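更新がだいぶ空いてしまったので、まとめて書き直し。2月2日（金）の午後、授業と授業のあいだに書いてます。読みにくいところはあとで直します、たぶん。

# Kultach（クルタッハ）について

片づけの教室です。机まわりと引き出し専門。

家一軒まるごとの片づけは受けていません。クローゼットも、押し入れも、物置も。よく電話をいただくのですが、うちが見られるのは手を伸ばして届く範囲、つまり机の上と、その横か奥に置いてある小さな引き出しまで。狭いです。狭いけれど、毎日いちばん触るところなので。

教室のほかに、会社や学校の備品棚の見直し、引き出しの仕切りの製作、ラベルの書き方の講習。だいたいこの四つ。売り物としての家具はありません。引き出し本体は各自で用意していただくか、教室のものを使っていただきます。

## はじまり

最初はInès Roussel（イネス・ルーセル）の机でした。

イネスは当時、額縁の工房で働いていて、金具とか、吊り紐とか、短く切った釘とか、そういうものが全部ひとつの菓子缶に入っていた。ふたを開けて、ひっくり返して、探して、戻す。一日に何度も。ある年の11月、大きな納品の前の晩に、必要な金具がひと組だけ出てこなくて、結局缶の底の紙の下にあった。翌週、三段の引き出しを買った。それだけの話です。

それだけの話なんですが、隣の作業台の人が「うちのもやって」と言い、その隣も言い、昼休みに人の引き出しを分けて回るようになり、気がつくと額縁より引き出しのことを考えている時間のほうが長くなっていた。辞めたのは春。名前をKultachにしたのはもう少し後で、意味はありません。響きと、看板に入る文字数で決めました。

最初の教室は知り合いの店の奥、二階に上がる階段の下。天井が斜めで、背の高い人は立てなかった。長机がひとつ、椅子がばらばら。冬は足が冷えるので、みんな上着を膝にかけて付箋を書いていました。あの頃の生徒さんで、いまも年に一度、引き出しの中身を見直しに来る方がいます。

## いまの場所

アルヌリア（Arnuria）通りの角の建物、一階奥。1906年に建った元・帳簿問屋です。帳簿を作って売っていた店。床の一部に棚を固定していた跡が残っていて、引っ越してきた日、それを見ながらずいぶん長く立ち話をしました。どの棚に何を入れていたんだろう、罫線の種類で分けたのか、紙の大きさか、届け先か。答えは出ず。そのあいだ引っ越し屋さんが待っていた。すみませんでした。

入口がわかりにくいです。通りに面した扉は隣の店のもの。横の路地に入って、緑の雨どいの手前を左。呼び鈴は押してもあまり鳴らないので、ノックでお願いします。

教室の中は白い机。色のついた机でやっていた時期もあるのですが、クリップや小さいねじが天板の色に紛れてしまって、授業中にみんなで顔を近づけて探すことになる。白に替えてからは楽になりました。 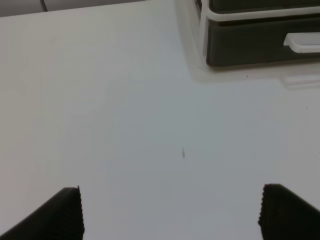

かわりに汚れは目立ちます。鉛筆の粉、消しゴムのかす、付箋の切れ端。授業の終わりに必ず拭く時間を取っていて、これも授業料のうち。拭くところまでやって片づけ、という考えです。布は乾いたもの、次にかたく絞ったもの、最後にもう一度乾いたもの。洗剤はほとんど使いません。インクがついたときだけ、棚のいちばん下の瓶から少し。

机の奥に引き出しを置き、手前はあける。配置の基本はこれだけで、あとは人によります。左利きの方は引き出しを右に寄せたいと言うことが多いし、書きものが中心の方は左奥がいいと言う。正解を一つに決めていません。初回の授業では引き出しの置き場所をあちこち動かしてみて、何度か開け閉めして、腕がいちばん楽な場所に落ち着いてもらう。これに半時間かけます。長いと言われます。長いです。でも削ったことはない。

## 三段、という考えかた

うちの授業はだいたい三段の引き出しで進みます。

上・中・下。多すぎると覚えられないし、二段だと「その他」の行き場がない。五段や七段を否定するつもりはなくて、図面を扱う方や、切手、刺しゅう糸の方なんかは段が多いほうがいい。ただ、最初に練習するなら三段。

**上の段**　毎日使うもの。立ったままでも開けるもの。ペン、はさみ、印鑑、眼鏡拭き、いま読んでいる本のしおり。ここに「いつか使うもの」が入ってくると崩れます。崩れるのは早い。一週間かからない。

**中の段**　週に一度くらい使うもの。替え芯、封筒、切手、電池、はかり。中の段は地味で、生徒さんもあまり話題にしないのですが、うまくいっている人の引き出しは中の段がきれいです。上は誰でも頑張るので。

**下の段**　たまに使うもの。かつ、なくなると困るもの。予備の鍵、保証書、型紙、机の脚を締める六角レンチ。下の段には「入れた日」を書いた紙を一枚入れてもらいます。次に開けたとき、前に開けたのがいつだったか思い出せるように。

で、「その他」。これは下の段の右奥に、小さい箱をひとつだけ。箱がいっぱいになったら中を見る。箱を大きくしない。ここだけは少し厳しく言います。箱を大きくした人は、翌年には箱が段になり、その次の年には引き出しがもう一台になっている。何度も見ました。イネスも一度やりました。

中身が透けて見える前板がいいか、見えないほうがいいか。これもよく聞かれるところで、教室で使っているのは濃いグレーの、うっすら透けるもの。影くらいはわかる。丸見えだと、きれいに並べることばかり気になってしまう方がいるし、まったく見えないと入れたことを忘れる方がいる。そのあいだ。好みの話なので、お家では好きなものを使ってください。木でも紙でも、靴の空き箱でも。

取っ手のことも書いておきます。取っ手の内側、指が当たるところ。拭き忘れる場所の第一位です。前板はみんな拭くんです、見えるから。月に一度、綿棒か、布を指に巻いて内側を。 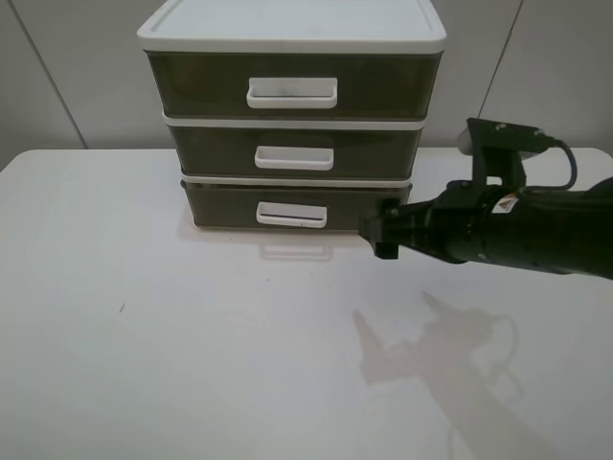
Gilberto Palominoからはひとこと、下の段を先に決めろ、と。上から順に決めていくと、下には余りものしか残らない、たまにしか開けない段ほど中身に理由がいる、最初の日に下の段だけ終われば残りは家でひとりでもできる、というのがジルベルトの言い分で、教える順番についてはイネスとずっと意見が合っていません。

合っていないので、クラスを分けました。火曜のクラスは上から、木曜のクラスは下から。どちらがいいかは受けた方に聞いてください。うちの中では決着をつけないことにしています。両方受けた方の感想は、ほぼ半々……と言いたいところですが、ちゃんと集計していません。集計しようという話は毎年出る。

ただ、真ん中の段から始める人は、これまで見たことがない。自分からやってみたいという方がいれば、ぜひ。

## 授業のこと

一回ごとの参加も、続けての参加もできます。続けての場合は全13回。週一回で、ひとつの季節がだいたい終わるくらい。

中身はこんな感じです。順番は多少前後します。

- 全部出す。出して、机に並べて、見る。この日はしまわないで終わり（持ち帰り用の袋あります）
- 置き場所を決める。引き出しそのものの
- 上の段
- 中の段
- 下の段
- 仕切りをつくる。厚紙、定規、のり。二回に分けて
- ラベル。字の大きさ、貼る位置、書かないという選択
- 一週間使ってみて、崩れたところを持ってくる
- 机の上の片づけ、拭きかた
- 人と共有する引き出し
- 紙もの
- もう一度、全部出す

最後にまた全部出すので、びっくりされる方がいます。せっかくしまったのに！と。でも、二回目に出すときの速さが全然ちがう。戻すのも速い。初回に午前いっぱいかかった方が、お茶が冷める前に終わったりする。それを自分で確かめてもらって終了です。修了証はありません。欲しいという声があるので検討中、検討中のまま三年。

持ち物は、ふだん使っている引き出しの中身。引き出しごと持ってくる必要はないです。持ってきた方もいます。電車で。

服装は自由。ただ袖が広がった服だと並べた物に引っかかるので、まくれるものがいいと思います。

子どものクラスは土曜の朝。大人のクラスより早く進みます。迷わないので。「これはいらない」「これはいる」「これは弟の」。付き添いの大人のほうが横から口を出したくなるようで、付き添いの方には別の机で別の引き出しをやってもらうようにしました。静かになりました。

## 仕切りのこと

既製品の仕切りは使いません。きらいなわけじゃなく、引き出しの内寸がばらばらで、合うものを探すより作ったほうが早いので。

厚紙は製本用のやつ。マッソン（Masson）紙店の灰色の厚紙を、開校のときからずっと使っています。切り口がきれいで、のりを吸いすぎない。内寸を測るときは底で測ること。上で測ると入らないことがあります。側面がほんの少し斜めになっている引き出しが多いんですよ。測って、そこから紙一枚ぶん引いて、切る。きつきつに作ると、外して洗いたくなったときに外れなくて泣きます。

高さは引き出しの深さの半分か、少し上。これより高いと指が入らない。低いと、開け閉めの勢いで中身が隣に越えていきます。とくに輪ゴム。輪ゴムは越える。

底には何も敷かない派です。滑り止めを敷くと、たしかに動かなくなる。けれど埃も動かなくなる。敷きたい方は止めませんので、せめて外せるように、のりづけはしないで。

仕切りの製作だけの注文も受けています。内寸と、入れるものの一覧を送ってください。一覧のないご注文は、こちらから一覧をお願いする返信をすることになり、結局ひと手間ふえます。お願いします、一覧。納期は通常27日。春先は混むのでもう少しかかるかもしれません。

## ラベル

ラベルは最後。最初に貼りたくなる気持ちはわかる。すごくわかる。新しい引き出しを買ってきて、最初にやりたいのがラベルですよね。でも中身が決まる前に貼ると、ラベルに中身が従いはじめる。「文具」と書いたから文具を入れる。文具ってなんですか。電卓は。巻き尺は。

うちで勧めているのは、動詞で書くこと。「切る」「貼る」「送る」「測る」。はさみもカッターも「切る」。封筒も切手も宛名シールも「送る」。名詞で書くより段が減ります。合わない方もいます。薬と鍵は名詞で書いてください、これは例外なし。

貼る位置は取っ手の上か下、まんなか。端に貼ると、開けるときに目と手が別のところへ行く。貼らない、という人もいて、ひとりで使う引き出しならそれでもいい。家族や同僚と使うなら貼る。

ジルベルトが前に、教室でいままで使われた言葉を全部書き出したことがあって、約192語ありました。重複を抜いて。いちばん多かったのは「電池」。その次が「なぞ」。「なぞ」と書いた段の中身は、だいたい何かの充電器と、何かの鍵です。

この一覧、壁に貼ってあるので見学のときにどうぞ。書き足してもいいです、鉛筆で。

## 会社・学校向けのこと

備品の引き出し。誰のものでもないので、誰も戻さない場所。

呼ばれて行くと、まず一日何もせず見ています。すみに座って、誰がどの段を開けて、何を取って、どこに戻すか（あるいは戻さないか）を書く。お茶を出していただくことが多いのですが、お気づかいなく。いないものと思ってください。二日目に全部出し、三日目に戻す。三日で終わらない規模のときは事前に言います。

これまでで記憶に残っているのは、ヤモフ（Jamov）という時計の修理屋さん。歯車の引き出しは完璧だった。触るところがない。なのに、受付の引き出しに伝票と飴と輪ゴムと犬のリードがいっしょに入っていて、お客さんが来るたびに飴がこぼれる。工房はそのまま、受付の三段だけやって帰りました。半日。いただいた飴は教室の入口に置いてあります。

学校からのご依頼もふえています。図工室、保健室、職員室の共用棚。図工室は楽しい。何が出てくるかわからない。職員室は、先生がたの時間が合わないので、短い時間を何回にも分けて伺うことが多いです。放課後でも早朝でも大丈夫。

教室に入って授業をすることもあります。その場合は一時間で、上の段だけ。一時間で三段は無理です。一度やって、懲りました。給食の時間に食い込んで、たいへん申し訳ないことに。

## やらないこと

捨てさせること。

これは開校のときに決めました。捨てるかどうかはその方の問題で、私たちは置き場所の話しかしません。使わないものだけど手もとに置きたい、なら下の段に場所をつくる。場所が足りないなら、何を別の場所に移すか、いっしょに考える。ごみ袋は教室に置いていますが、こちらから広げることはないです。

それから、写真を撮って前と後を比べる、というのもやっていません。後ろめたくなるので。「前」の引き出しだって、それで何年も暮らしてきた引き出しです。

競争も、点数も、なし。

## よく聞かれること

**引き出しはどこで買えばいいですか。** 
どこでも。ただ、お店で必ず一番下の段を開けてみてください。しゃがんで。上の段だけ試して買う人が多いので。

**プラスチックと木、どっちがいいですか。** 
拭きやすさならプラスチック、音の静かさなら木、だと思います。教室はプラスチック。軽いので、置き場所の練習に何度も動かせます。

**上に物を置いてもいいですか。** 
ふたの部分ですよね。ひとつまで。時計でも植木鉢でも。ふたつ置くと三つになる。縁が少し立ち上がっているふただと、転がりやすいものの仮置きにちょうどよくて、ついたまっていくので注意。

**何度やっても散らかります。** 
散らかります。うちの事務机も散らかります。戻すのが速くなれば、それでじゅうぶん。

**見学だけでもいいですか。** 
どうぞ。座ってもらって、たぶん途中から手伝っていただくことになります。毎回そうなる。

**オンラインは。** 
一度試しました。画面ごしだと引き出しの奥が見えない。手もとの光の具合で全然。いまはやっていません。

**犬は。** 
小さい子なら。輪ゴムを食べない子なら。

## お金のこと

料金表は別のページに。古いほうの表がまだ検索で出てくるみたいですが、そちらは無視してください。学生さんと、ご近所（Arnuria通り沿い）の方は割引あり。申し出ていただかないとわからないので、申し込みのときにひとこと。

仕切りの厚紙代は授業料に含みます。失敗したぶんも。失敗は最初の回に集中するので、そこで遠慮しないで切ってください。

休む場合は前日の夕方までに連絡をもらえれば、火曜と木曜のあいだで振り替えできます。ただし上から派と下から派で進みかたがちがうので、途中で振り替えると、自分だけ別の段をやっていることになります。それでもよければ。意外と評判は悪くないです。

## いま考えていること

工具の引き出しのクラス。やりたい。重いので、いまの机と引き出しでは難しいかも。音もする。一階だから下への心配はないけれど、隣の店がお昼寝の店なので（本当に。寝椅子を貸すお店です）、相談中。

それと、裁縫箱の日。針の扱いをどうするか決まれば、すぐにでも。

引き出しの滑りを直す小さな会も、秋に一回やって好評だったのでまたやります。ろうそくを一本持ってきてください、というだけの会。木の引き出し限定です。プラスチックは外して洗って乾かして戻す、で大体なんとかなる。ならなければ持ってきて。いっしょに見ます。

本を出さないんですか、とたまに言われます。書く時間がないのと、書いたら引き出しに入らない厚さになりそうで。

## 連絡先

お問い合せわせは入口の郵便受けか、申し込みページの下の欄から。電話は授業中は出られません。授業中じゃないときも、たまに出られません。留守電に、お名前と、引き出しが何段かを入れておいてください。折り返しが早くなります。

見学の受付は火曜・木曜の授業の前。仕切りの注文はイネスあて、会社と学校の件はジルベルトあて。どっちかわからなければどっちでも。机はとなりです。

地図はあとで差しかえます。いまのは路地の向きが逆。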